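Open Day at Flurkard: Questions and Answers

When and where is it?

The open day is in May, at our building on 920 Stergiou Road. Doors open at 10 and we close at 4. The exact day goes out with your ticket, and it is also on the sign at the front gate. Use the side entrance by the parking lot, as the front door is for deliveries.

Do I need a ticket?

Yes. Tickets are free but the room holds 100 people at a time, so we book by the hour. If you can't come, please cancel and we will give the place to someone on the waiting list.

What will I see?

The main demonstration is called Sirent. Two robot arms work side by side on a stone floor inside a tiled enclosure and handle small flat things from daily life. For this open day the job is cards: a leather wallet with clear sleeves, and an orange tray. Cards are hard for a robot. They are thin, they stick to each other, and plastic sleeves reflect the light.

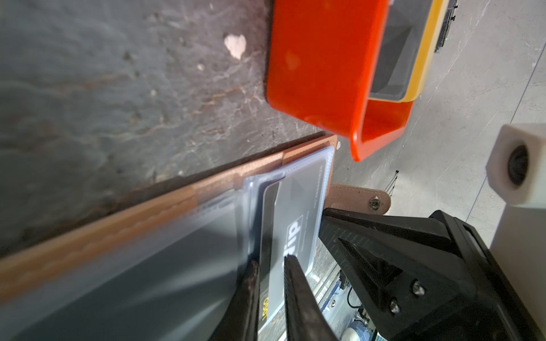 Gripper fingers on a card in its clear sleeve.

Is it running by itself or is somebody driving it?

Both, at different times. In the morning an operator drives the arms. After lunch the arms run on what they have learned so far. A board by the door says which one you are watching. The afternoon runs are slower and some of them fail. When one fails, the operator resets the table and starts over, and you are welcome to stay and watch that too.

How close can I stand?

There is a yellow line on the floor and we ask you to stay behind it while the arms are powered. You can see the table fine from there. Children need to be with an adult. A step is available for anyone who can't see over the rail, so just ask at the desk.

Will I be able to see what the fingers are doing?

Each arm has a small camera near its gripper, and the pictures go to a large screen on the wall. Most visitors end up watching the screen more than the arms. It helps most with the wallet, where the fingers have to take hold of an edge that is hard to make out from behind the line.
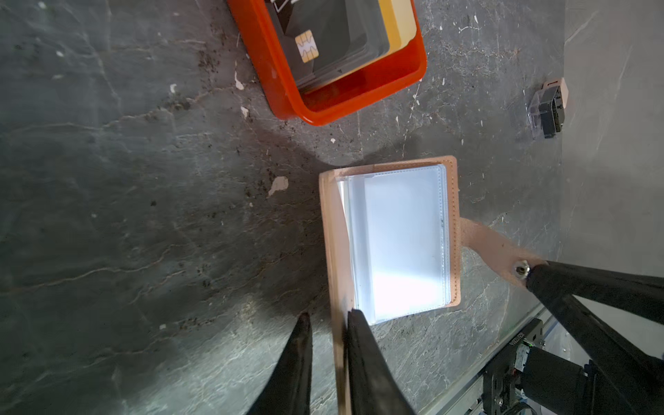
Loukia Galanis wrote to us after the last open day that she would have liked less talking during the runs and more time at the end for questions. She also asked if the operator could say out loud what the next step is before starting it. We are doing both this year. The talk is now ten minutes, and the operator will have a microphone.

Why cards? Don't machines already do this?

Banks and printers have machines that handle cards very fast, but those machines are built for one size of card coming in one way. Sirent uses general arms and has to deal with things as they lie. A full stack is a good test, as the fingers have to find one card with others right behind it. 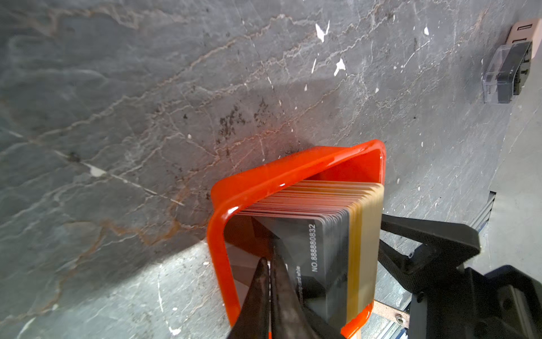 Cards packed on edge in the orange tray.

Can I bring something for the robot to pick up?

Not this time. The arms are set up for the items on the table. We have had requests for keys, eyeglasses and a sandwich. Write your idea on a slip at the desk and we will read them when we plan the next session.

How long does one run take?

It varies. The fastest practice run with an operator took 73 seconds. Plan on staying for several, with short breaks between them while the table is set up again. If you only have a few minutes, come at the start of the hour.

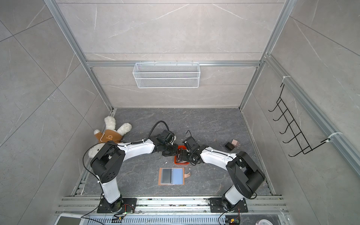

The breaks are also the best time to talk to the operator. During a run they need to pay attention to the arms and won't answer.

Can I take photos?

Yes, without flash. Flash confuses the cameras and can ruin a run. Please don't film other visitors up close.

Is the building accessible?

The ground floor is level and the demonstration room is on it. The upstairs talk by Panagiotis Gavalas on the Briltitz software can be reached by elevator. Seats are limited there, so come early.

Is there food?

Coffee and water only. There is a bakery across the street.

Last updated: 2020-03-18

Contact: Flurkard visitor desk | Copyright Flurkard, all rights reserved | Back to top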